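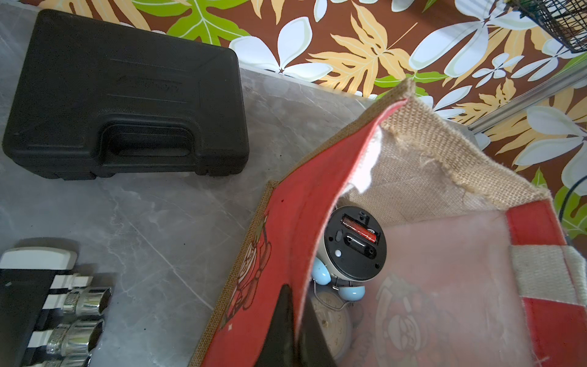 Repair swap is back at the Flemley room, 7/1/22, doors at 2. Bring whatever's broken plus the bits that go with it, all in one bag so nothing wanders off. A jute tote does fine for a twin-bell clock, battery and all. Sockets back on thier rail when your done please, we are still short from October. Josefien Cuypers has the sign-up sheet, 8 spots left. Lamps, radios, clocks ok. No microwaves, sorry!!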